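Flirkik Solo Rules: Questions Before You Buy

I review small-press roleplaying supplements, mostly the cheap PDF kind, and Flirkik gets me more mail than anything else I've covered. It's a solo-play add-on for the Pultov fantasy system, published by Murnateck. My answers are less enthusiastic than the store page. I paid for my copy.

Do I need the Pultov core book?

Yes, whatever the blurb says. "Compatible with any fantasy game" is printed on the cover, and by page 3 you're being told to roll against Resolve, a stat that no other game I own uses in that way. You could convert it. You could also convert a cookbook if you had enough free evenings.

How much of it is rules?

Less than I'd like. Take out the cover, the credits, the license text and the ad for the next product and you have a thin set of oracle tables, a scene procedure and one sample adventure. The tables are good for what they are. The scene procedure is a flowchart I've seen in at least two free blogs, with the boxes renamed.

Does the oracle work?

It depends on what you mean by work. You ask a yes/no question, roll two dice, and compare the result with how likely you thought the answer was. Extreme results add a "twist." My trouble is with the twist table. It has 6 entries, and in a single evening I met the mysterious stranger four times. He stopped being mysterious.

The publisher told me I should reroll repeats. Fine, but then put that in the book.

Is it faster than playing with a group?

Each scene is quick. The bookkeeping between scenes eats most of what you saved. You're asked to update a thread list, a cast list and a "pressure track," and I've yet to see the pressure track do anything that a player with common sense wouldn't have done anyway.

Can I play it away from a table?

The store page says "play anywhere, even in bed!" I have doubts. You need dice, the tables, a character sheet and three running lists, and dice don't roll well on bedding. A phone app fixes the dice and does nothing for the lists.

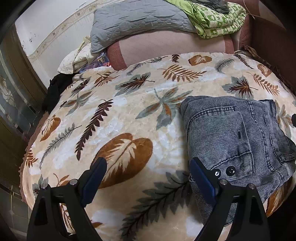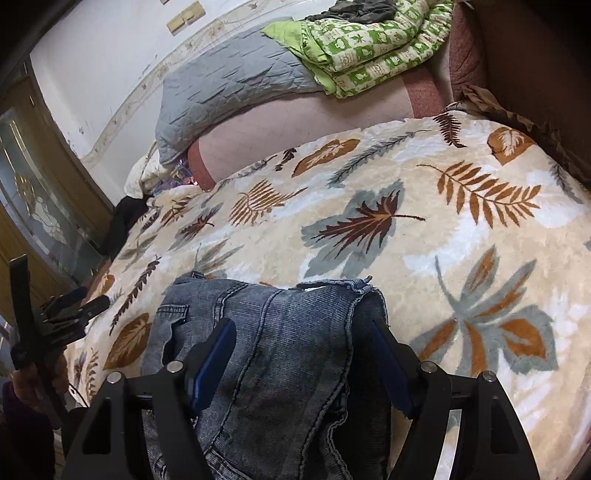 If you want a game for the couch or the train, look at a journaling game that uses a single deck of cards. There are plenty, and many cost less than this one.

What's in the sample adventure?

A salt mine, a missing surveyor and a locked gate with three possible keys. I liked the gate. The rest is Balaskas, the company's older group adventure, with the dialogue taken out and some "ask the oracle" prompts dropped in. If you own Balaskas you already know who took the surveyor, and the oracle won't save you from knowing.

Is the September update worth downloading?

It's free to owners, so sure. It corrects the encounter table where the results skipped a number, and it adds bookmarks, which a PDF of this kind should have had on day one. It doesn't touch the twist table. The changelog says "expanded twists," and I compared both files line by line. One entry got a longer sentence.

How does combat hold up with one player?

Badly at low levels. Pultov expects a party, and Flirkik's answer is to hand your hero extra health and a free action every round. That keeps you alive, but it also makes most fights a matter of waiting. Against one big monster it's better. Against a crowd, I ended up rolling for six goblins by hand and wondering why I hadn't just read a novel.

Cutting enemy numbers in half and dropping the free action gave me closer fights. That's a house rule, so don't count it in the book's favor.

Any problems with the layout?

Two columns, clean enough, small type. The tables split across pages in the print version, and the oracle, the thing you'll use constantly, sits in the middle with no reference sheet at the back. I copied mine onto an index card. The art is stock, and some of it I recognize from other covers.

So what's the rating?

3 out of 5, and the oracle is carrying that. If you already run Pultov and your group has fallen apart, you'll get some use out of it. Newcomers should try one of the free solo engines first and see whether they even like asking themselves questions and rolling for the answer. A lot of people find they don't.

Will you review the sequel?

If it has a longer twist table. Send me the page count first.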